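Hand-held grippers or one more arm? Budget closes in July
Forum > Buying and Planning > Small Labs

natnael_teshome
Posted 25/06/2021
Hi all! We've got money for kit at last and I'm giddy. The plan is household jobs — chopsticks into a basket, jars, fruit, that sort of thing. Metix quoted £193 a pair for hand-held grippers with soft pads. Sestel wants £161 but the pads are extra. I'm leaning Metix and would love to buy plenty of pairs. Talk me out of it?

jirerby_bench
Won't talk you out of it, they're brilliant fun! Do budget for spare pads though. We put aside £50 per pair and spent nearly all of it.

Ajith Devadiga
I'd go the other way. Buy 2 pairs, keep the rest for a proper arm. Hand-helds are lovely to use but you'll want something to run the results on, and arms never get cheaper when you need one.

tsegaye_kit
Disagree with Ajith. An arm sits in one room. Hand-helds go to any kitchen table you can get permission for, and the clutter is the good bit — microwave, pots, shopping, patterned cloth and all.

Ajith Devadiga
Fair on the clutter. I still say price the arm first and see what's left. And ask Sestel what their pads cost before you rule them out.

natnael_teshome
Asked, waiting to hear. Chopsticks are first on our list whichever way we go, thin things are where I want to see how the pads cope. Table as it stands, blue pads on:
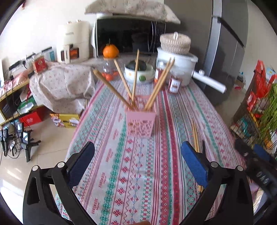

Page 2 of 2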